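Filed under: Bench notes, Adhesives and finishes
4 comments · 11 shares

31 Jul 2018

Hide glue, second batch, and the Alcombe chair

Carried on with the glue comparison. Same beech offcuts as before, planed on one face and left off the plane, no sanding. The pearls are the Sinaga ones, which we bought because the usual supplier had run out. They are a darker brown than the old stock and smell stronger once they go in the pot.

Soaked 200 g in cold water overnight in the fridge. The last batch was soaked for three hours and had hard middles in it, which I think explains the lumps. This one had swollen right through by morning and only a little water was left standing on top. Poured that off. Heated slowly in the water bath and kept the glue just under 60 degrees. The dial on the pot reads high, so go by the glass thermometer in the drawer under the window.

Thinned it until it ran off the brush in a string and broke into drops near the end. That took more water than I expected. I have written the amount on the inside of the pot cupboard door next to Yaw's figures for the Zinditz glue, so we have both in one place. The Zinditz is the stronger grade on paper, 437 against 300 for the Sinaga, but it gels faster and you have to be quick with it. For chair joints I would sooner have the slower one.

Test joints:

Rubbed joints, no clamps — grabbed well, no sliding after the first minute. Left on the rack.

Clamped joints, cold wood — poor. The glue had started to skin before the clamp was on. One came apart in my hand the next time I picked it up, with a shiny film on both faces.

Clamped joints, wood warmed on the radiator shelf — much better. An even bead along both edges. Broke one on purpose and it tore fibres out of the beech for most of its length.

So warm the parts first. Yaw said this at the start and I should have listened. He also says a pinch of salt will slow the gelling, but I want to try that separately and not mix up two changes at once.

On to the Alcombe chair. Back legs are sound. The left side rail has been glued at least twice before, once with something white and rubbery that has to be picked out of the mortise with a dental pick. Hot water does nothing to it. Vinegar softens it a bit if left under a rag. The older glue underneath is hide glue and comes away clean with warm water and a stiff brush. Tenon is now slightly loose. I will glue a shaving on one cheek and trim it back.

The seat rails can wait until the new webbing arrives from Nadside. They have promised it for the first part of August. If it comes in the wide size again, send it back, as there isn't room for it between the tack holes.
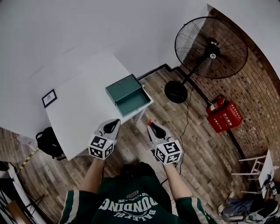 How long can a pot of hide glue be kept once it has been heated?
A few days if it goes back in the fridge with the lid on between sessions. It gets weaker each time it is warmed, so heat only what you need and throw it out if it smells sour or grows any mould.

Leftover from this batch is in the fridge in the jar with the blue lid. Poured the rest into a shallow tray to set, and will cut it into cubes so we can warm one or two at a time. Please don't put it in the freezer.

To do: try the salt with the Sinaga, break the rubbed joints, clean the right side rail, order two more glue brushes with no metal on them. The old ferrule has rusted and is leaving grey marks in the pot.

Last updated by Yaw Atinga, brush order added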